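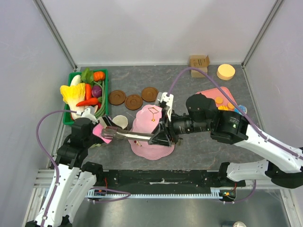

Do people wash cooking utensils less thoroughly than plates when they wash by hand?
Most of the households in our survey did. Utensils were washed later in the session, for a shorter time, and more often with water alone.

4.2 Washing of long-handled utensils

Figure 3. A bright pink cloth or sponge touching the end of what looks like a long utensil with a wide head.

The survey form listed 11 types of kitchen item, and respondents marked how each one was usually cleaned. We received 1,065 usable forms from the two rounds. Plates, bowls and cups gave few surprises and are covered in Section 4.1. The answers for spatulas, ladles and serving spoons varied much more, both between households and between members of the same household.

The main difference was in which part of the item was washed. Nearly all respondents said they cleaned the head of a spatula with a sponge or cloth. Far fewer said they cleaned the full handle. Several wrote in the margin that they wiped "down to where the food was" and rinsed the rest. The form did not ask for this, and we coded these notes separately. Coding was done by Nafula Mbwambo and Brian Magesa, who worked from the same list of terms and settled disagreements by reading the forms together.

Households in Corbridge were more likely to soak utensils before washing. In most cases they were left standing in a pot or a jar, with the heads under water and the handles out. In the Okoth households soaking was less common, and utensils were often washed right after the meal was served. Kitchen size may explain part of this. The Okoth kitchens had less counter space, and a full sink was in the way of other work.

We also asked about the choice between a cloth and a sponge. Respondents who used a cloth tended to use it for wiping counters too, and replaced it when it smelled or began to fall apart. Respondents who used a sponge were more likely to keep one for dishes only. Neither group reported a fixed schedule for replacement, apart from a small number who changed the sponge on the first of the month.

Drying followed the same pattern as washing. Plates went on a rack, while utensils were laid flat on a towel or put back into a drawer or a holder. Some 60 respondents said they put utensils away while they were still damp. Mwajuma Owino, who ran the home visits, noted that holders with a closed base often had standing water in them. We did not take samples from the holders and cannot say what this means for hygiene.

Two limits should be kept in mind. The form relied on what people said they did, and the home visits were too few to check it. The second round also took place in July, when many families cook outdoors and wash up in a basin outside. Answers from that round mention rinsing with cold water more often than those from the first, and we have not tried to adjust for this. The effect of water temperature is taken up in Section 4.3.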